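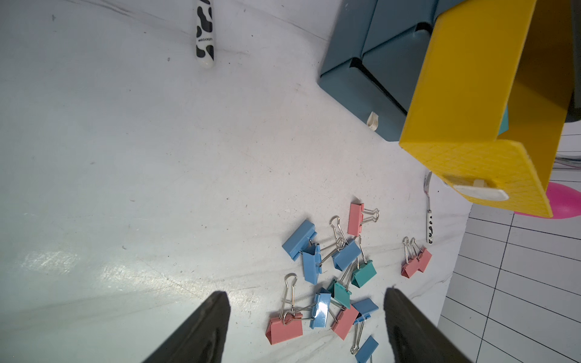

Anayeli Cuautle
Co-founder and software lead, Pleriner

Hi, and thanks for clicking on the About page! I write most of the words on this site, so you get me for the whole tour.

Pleriner makes software for robot arms. We don't build the arms and we don't sell them. What we make is Rarkano, the layer that takes in camera pictures, works out what's on the table, plans where each arm should go and then keeps the motion smooth while it gets there. If you already own a pair of arms and you're tired of writing glue code for them, you're the person we had in mind.

I started this with Emiliano Maldonado after the two of us had spent way too long at a packaging company, maintaining a planner that froze whenever two parts touched. Emiliano does control. I do perception, plus invoices, plus this page. We rented a room, bought a lot of office supplies and got to work on small shiny things in piles.

Binder clips are still my favorite test. The wire handles catch the light, they overlap, and a clip standing up looks like a completely different object from a clip lying on its side. Rarkano doesn't try to name every clip before it moves. It ranks grasps, takes the one it likes best, looks again and re-ranks. The early version did all its thinking up front from one overhead view, and it was miserable to watch. Moving a camera onto the wrist helped more than any model change we made that year (Emiliano will tell you it was his filter, and he's a little bit right).
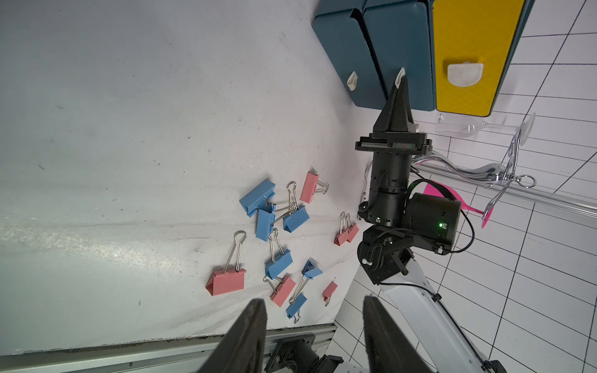
Who does what

We're a team of five, and everybody writes code.

Isauro Bautista runs planning. His part decides which arm goes first and how the other one stays out of the way, and he rewrote it from scratch once we went from one arm to two. The planner gets 900 milliseconds to come up with a pair of paths. If it can't, both arms hold still and it tries a simpler plan.

Macario Cárdenas looks after tooling: the log viewer, the replay tool, the calibration scripts. Customers write to us about the replay tool more than anything else we make. You can scrub through a run with every camera lined up on one timeline, click on a bad grasp, and see the other grasps the software passed over.

Fulgencio Tapia handles testing and support. He keeps a set of 51 regression tasks that have to pass before a release goes out, and he's stubborn about it – I've been told no on the afternoon of a launch, with the release notes already written.

Our current long task is a mix of things we find annoying. Pull a drawer open, put clips in it, leave the stemware alone. Clear glass is rough on depth estimates, so we keep some of it in the cell, along with a pink one that's far easier to spot. Rarkano treats anything it's unsure of as bigger than it looks and plans around it. 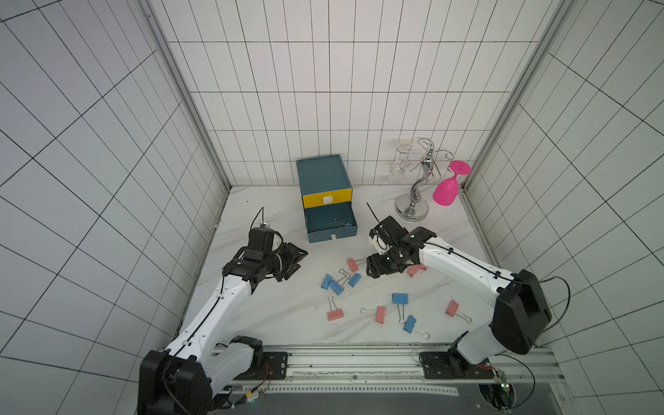 Rosales, January

Quick update from the workshop. Rarkano now shares one map between the overhead camera and the wrist cameras. Before, each camera kept its own idea of where the drawer was, and when two of them disagreed the arm would slow to a crawl while it made up its mind. Isauro and I fought with the time sync for 17 nights. Most of the trouble was one clock setting, and I'd rather not say whose.

We've also put over 2,000 recorded runs into the replay library for customers, failures included. Please look at the failures! They're labeled by what the planner believed at the time, so you can compare them with your own.

Next up is drawer handling. Right now you have to tell Rarkano which way a drawer slides. We'd like it to figure that out from the first gentle pull, and Emiliano has a force controller on a branch called Grutgate that's getting close.

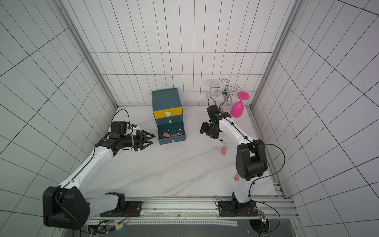 Do I need to know how to program to use Rarkano?

A little Python is enough for most setups. You describe the task in a short script, run the calibration tool, and try the plan in simulation before you let the arms move. If you get stuck, send Fulgencio your log file and he'll go through it with you.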